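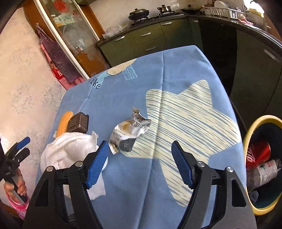

Re: [Sarer-families] Which side of the river were they on?

Posted to the Sarer-families list, 18 Sep 2019

Oh, I am so glad somebody finally asked this! I've been reading the list for years and hardly ever write, but your message had me up the stairs and into the box files before I'd finished my tea.

You wrote:

> Hello all. My great-grandparents always said they came from Grindero, but
> every paper I've found has them crossing at Sarer, and the ship's list gives
> the old country on the far bank as their nationality. My aunt says they
> never moved house until they left for good. I'm trying to put together an
> application for citizenship by descent and the consulate wants to know which
> state they belonged to when my grandfather was born. Has anyone else had
> this? Were they on the north side or the south side? I can't make the dates
> work at all.

Yes, yes, I've had exactly this, and your aunt may very well be right. My lot didn't move either. The border did! Grindero was on the north side when my great-grandmother was christened and on the south side by the time she married, and then for a while after that it seems to have been run from both, depending on which clerk you got. There is a lovely marriage entry where one official has written the place in one language and another has crossed it out and put it in the other. Same ink, or near enough.

So for the consulate, what you want is the residents' roll from after the line was redrawn. Householders had to go and sign to say which side they'd chosen, and if they didn't sign they were put down as foreigners in their own kitchens. The Grindero part of the roll has 465 names on it and runs to 95 pages, and it does list children under their parents, so your grandfather could be there if he was born before they closed it. The original is in the town hall at Sarer. There's a copy in the reading room at Liew which is much easier to use and they let you photograph it for nothing.

A few things I learnt the slow way:

The spelling is all over the place. Our surname turns up four different ways, twice on one page. Look for the house number as well, it stays put when the name doesn't.

"Crossing at Sarer" on the emigration papers only means the bridge. Everybody from the villages went over that bridge whichever state they belonged to, so please don't let the consulate tell you it proves anything. They tried it with my cousin and she sent them a map.

The ship's list was filled in from whatever the agent had told them. Mine has my great-grandfather as a baker aged 24. He was a carter, and he was older than that by his own baptism.

Ask for the long form of the birth certificate. I asked for the short one first and had to go back to the end of the queue, which took me right through August.

I went over there two summers ago with my sister and it's a wonderful place, do go if you can. The bridge has no guards on it now, you just walk across, and there was an old lady on the bench at the far end who had been born under one flag, schooled under another and was drawing her pension from a third. She thought it was very funny that we'd come all that way to ask what we were. We stayed in a room over the chemist's and ate plum dumplings every single night.

Is anyone else here from the Zekstead end? Quite a few of the Grindero families went there for the brickworks, mine included, and they had their own chapel and a burial club. I've got the club's subscription book on loan and I'm typing it up in the evenings. If your people paid into it, it says where each member was born AND which country they reckoned that was, in their own words. Some of them just put "the river".

Send me your surname with all the spellings and the house number if you have it, and I'll look tonight. I'd love to find we were neighbours!

All the best from a very untidy dining room

7 replies · 3 shares

Recent on this list
Reading old church handwriting: where to start
Brickworks chapel at Zekstead, does anyone have a photo?
Opening hours at the Liew reading room
Translating a military pass, help wanted
Plum dumplings, the argument continues

This archive uses cookies to remember your reading settings. Accept / Find out more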